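Minutes – Tableware Layout Meeting, Proltitz office, Room 101
January, 9:30 a.m.
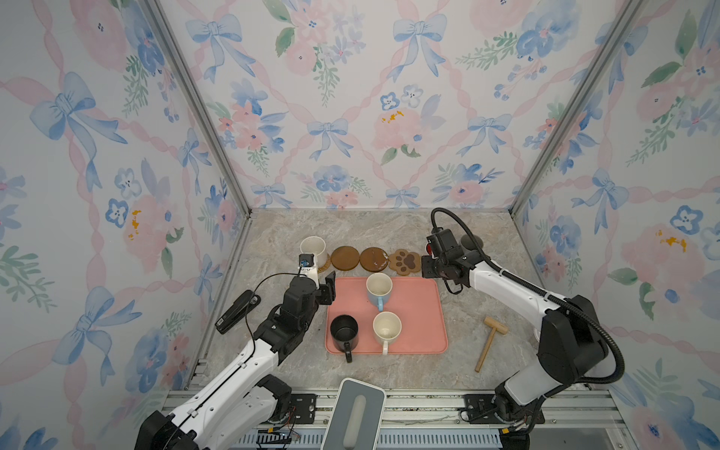
## 1. Present and apologies

Present: Yogesh Chauhan (chair), Vitória Antunes (minutes), one representative each from Dastport (tableware supply) and Lubis (wallcoverings). Temiretti sent apologies and a written comment on tray sizes, taken under item 5.

## 2. Minutes of the previous meeting

Accepted with one correction. Under "Coasters", the word "cork" is to be replaced with "wooden" in both places. V. Antunes will reissue the file.

Matters arising: the stock list still carries two entries for the same tray. Y. Chauhan asked for the older entry to be closed and its remarks copied to the surviving one. Dastport confirmed that the order reference for the tray remains 2234 and that no new reference will be raised for the current quarter.

## 3. Mugs and tray

The meeting reviewed the present arrangement, with three mugs on the pink tray and the coasters in a row behind it.

Y. Chauhan noted that the handle of the black mug projects past the front edge of the tray. He considers this a fault in the layout. A tray that is picked up or slid forward with a handle over the edge will catch on whatever is in front of it. V. Antunes disagreed in part. In her view a projecting handle is normal in household use and the layout should allow it, provided the base of the mug is fully on the tray.

After discussion the wording agreed for the layout sheet was:

- The base of each mug stands entirely within the flat area of the tray.
- Handles may project past the front edge. They may not project past the left or right edge.
- Mugs do not touch each other at the rim or at the handle.

Dastport asked whether handle direction should be fixed. The blue, black and cream-white mugs all have their handles toward the front at present. It was agreed to keep this as the default and to record any other direction on the sheet in plain words ("handle left", "handle back") in place of clock positions, which have been read differently by different people.

The cream-white mug shows faint brown stains on the inside. Dastport offered a replacement from stock. V. Antunes preferred to try cleaning first with baking soda paste and a soft cloth, left on for an hour and rinsed. Abrasive pads are not to be used on the glaze. If the marks remain, the mug stays in use and the stain is entered in the remarks column. Replacement declined for now.

Naming: the mug with the light blue exterior has been listed as "white" on one sheet and "blue" on another. The agreed name is "blue mug". The cream-white mug is to be listed as "cream mug" to keep it apart from the white cup on the woven coaster.

## 4. Coasters

Order of the row, left to right, as confirmed for the sheet: woven round, brown round, brown round, paw print. The white cup belongs on the woven coaster.

The second of the brown round coasters has light scuffs. Y. Chauhan proposed sanding and oiling. The Dastport representative advised against sanding one of a pair, as the two would no longer match in color. Agreed to leave it as it is. It can be told from its neighbor by the scuffs, and V. Antunes asked that this be written down so that the two are not swapped during cleaning.

There was a longer exchange on whether the paw-print coaster should stay in the set. Points recorded:

- Its outline is irregular, so "centered on the coaster" needs a definition. Proposed: the cup base is centered on the large pad.
- It is easily named and found by people who have not seen the sheet before.
- Dastport can supply a third brown round coaster at the same price, but not before the next delivery.

Decision: the paw-print coaster stays. The definition based on the large pad is adopted on trial and will be looked at again at the next meeting.

Storage was raised briefly. Woven coasters are to be stored flat, and are not to be stacked under mugs – the weave takes a set and the coaster then rocks. The wooden ones may be stacked.

## 5. Tray size (written comment from Temiretti)

Temiretti suggested a longer tray so that all mugs could stand in one line. The comment was read out. Y. Chauhan observed that a longer tray would take up space now kept for the coaster row unless the row were moved back, and the row is already along the back of the table. V. Antunes will reply that the present rectangular tray is retained. The comment is kept on file.

## 6. Wall panels and table surface

Lubis presented the wallcovering used on the three panels: blue bows, pink ribbon lattice, roses and small blue flowers in a watercolor style. No change of pattern is requested. Lubis has two rolls left from the same batch, which will be reserved for repairs. A later batch may differ in the pink.

Y. Chauhan asked how the paper should be cleaned. Lubis advised a dry cloth for dust and a barely damp one for marks, worked from the bottom up, with no spray applied directly to the paper. Corners and seams should be checked monthly for lifting. Small lifts can be fixed with seam adhesive on a thin brush, pressed for a minute and wiped.

The gray-beige marble-patterned surface is to be wiped before each layout and dried. Y. Chauhan asked that no position marks be drawn or taped on it. The veining already makes small marks hard to see, and tape leaves residue. Positions will be given as distances from the back panel and the left panel. V. Antunes will measure and fill these in; the present sheet has blanks for the tray.

## 7. Actions

| Action | Owner |
|---|---|
| Reissue previous minutes with correction | V. Antunes |
| Close duplicate tray entry, copy remarks | Y. Chauhan |
| Update layout sheet (handles, mug names, coaster order) | V. Antunes |
| Clean cream mug, record result | V. Antunes |
| Reply to Temiretti on tray size | V. Antunes |
| Reserve remaining rolls of wallcovering | Lubis |
| Confirm price of brown round coaster in writing | Dastport |

## 8. Any other business

Dastport asked for empty cartons to be returned flat with the next pickup. Agreed.

The meeting closed at 10:40 a.m. Next meeting in the same room; Y. Chauhan will circulate the time.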